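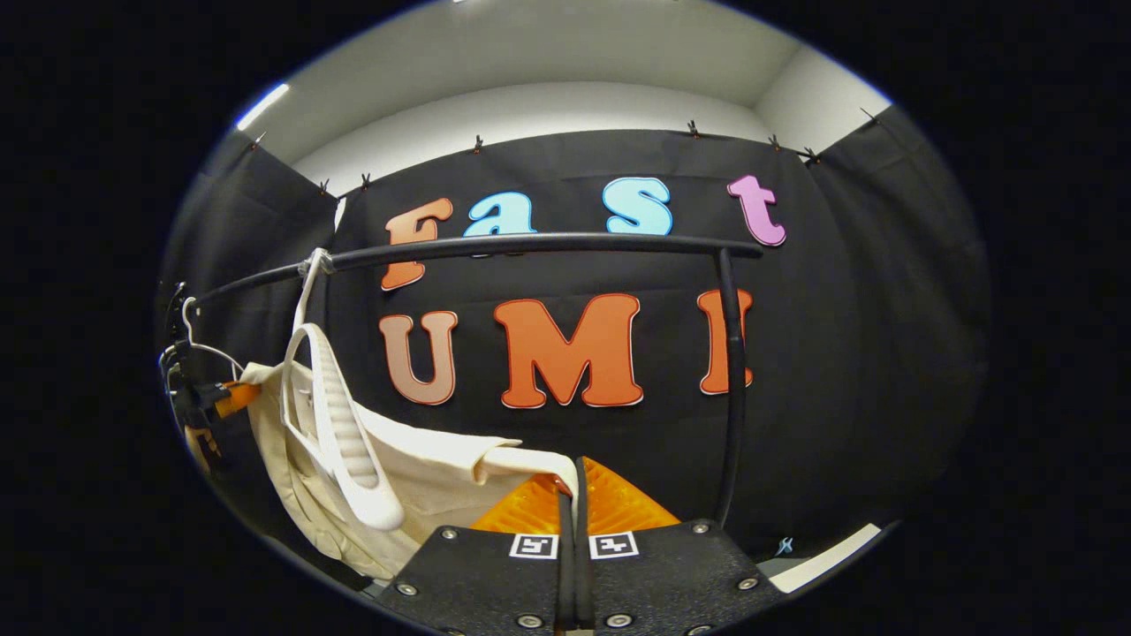
Black backdrop with the lettering up

How I organise a street petition

I've been running petitions in our town for a few years now, mostly on small things like the bus cut to Vellell and the library hours, and people keep emailing to ask how I do it. So I've written it all down (sorry, it's a bit long!).

Start with the wording, and do it before you tell anyone. Ask for one thing, from one body, in one sentence. Our first go at the Barbier Road crossing asked for a crossing, a lower speed limit and better lighting, and the council replied to the lighting bit and ignored the rest. Grr.

Next, look up your council's petition rules. Ours will debate anything with 1000 signatures, but only from people who live, work or study in the area, so every line needs a postcode. Yours may be quite different, so ring and ask for democratic services. They're usually lovely.

Print your sheets with the full wording at the top of every single page. I leave 8 lines to a side, because squashed handwriting is a nightmare to check later. Number the pages. Take more pens than you think you need, and then some more.

Now the street bit. Go out in pairs, two hours at most, and stand somewhere people are already slowing down. Outside the Pristitus bakery works a treat for us, the station doesn't. Say what it's about straight away: "Hello, we're trying to save the 2 bus, would you sign?" If they say no, smile and let them go. Arguing costs you the next five people!

Type up the names the same evening while you can still read them, and cross out repeats. On the bus petition we ended up with 629 good ones, which wasn't enough for a debate, but Faustine Rolland (our ward councillor) presented it anyway and we got a written answer in April.

When you hand it in, keep a copy of the cover sheet and get a receipt with the date on it. Then email the local paper that same day.

Next one is the Priso Lane playing field, starting 16th March. Bring gloves if you're joining us.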